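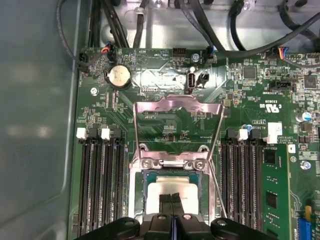 Do you need to be in a guild to come to the Grernura open weekend?
Anybody who plays is welcome, guild or no guild, and you can sign up at the desk when you arrive. Most of the people at my table had come on their own.

I asked that very thing by email before I bought my train ticket, so I thought I'd put it first for anyone wondering the same. I've played Fekora for a good long while now, mostly as a healer and mostly late in the evening, and in all that time I had never met a single person I play with. Then our guild, which is called Wernatari and is a lot friendlier than it sounds, got word that the Granström studio was opening its doors to players for a weekend, with the meetup held next door in the Grernura hall. Well, I dithered for a week and then I went!

The hall is an old exhibition building a short walk from the station, up a hill that felt much longer with a backpack on. Inside they had put out long tables with name cards, and you were asked to write your character's name big and your own name small, if you wanted it there at all. I liked that. I would never have known our main tank otherwise, because I'd pictured somebody huge and gruff and got a very soft-spoken person with a thermos of soup, who hugged me and said thank you for all the resurrections.

The sign-in sheet was up to 967 by the time I left the first afternoon, and it did feel like it in the lunch line. Nearly 30 of those were ours, which is more of Wernatari than I've ever seen online at one time, even on a raid night. We pushed 2 tables together by the windows and stayed there, more or less, until they turned the lights down.

The studio tour went in small groups and you had to book a slot. Mine was before lunch. We saw the sound room first, where they let us hear the harbor music with each instrument taken out one by one (I got a bit teary at the cello, I've spent so many hours fishing in that harbor). After that came the wall where the zone maps get pinned up. Some of the early drawings had whole islands on them that never made it into the game, and our guide was very patient while a dozen of us stood there asking about every single one. The only thing we got out of her was that the northern coast was dropped because the boat rides took too long. I'd have ridden the boat!

Then there was a talk about how they balance the big group fights. I'll admit I understood maybe half. What stuck with me was that they play every fight themselves with one person short, to see how bad it gets, and they showed us a recording of their own team falling off the bridge in the Glass Keep over and over. The whole room was roaring. Wernatari spent most of a January on that bridge, so it did us a world of good.

In the evening there was a friendly relay, guild against guild, run on the hall's own machines with everybody on a borrowed character. We drew a guild from another server that holds a pile of server firsts, and they were very nice about it, and they flattened us. I had somebody else's key settings and kept jumping when I meant to heal. We did take one round, the escort one, mainly by hiding. Our prize was a sheet of stickers and I have put mine on my water bottle.

A few practical things, if they do it again. Bring your own headset if you plan to join the relay, as the ones there are passed from head to head all day. Book the tour early. The soup stand is better than the sandwich stand and has the shorter line, too. The hall gets chilly near the doors after dark, and the coat room closes a full 30 minutes before everything else, so a bunch of us had to go hunting for the man with the key while the last bus sat at the stop with its engine running. We made it, just.

I slept most of the way home with my name card still pinned on. There's already a thread on our guild board about sharing rooms next time, and whoever is bringing the thermos has been asked to bring a bigger one. If you're in Wernatari and haven't posted your pictures from the relay yet, please do, I'm still missing the one with all of us at the window tables.

Posted September 24, 2019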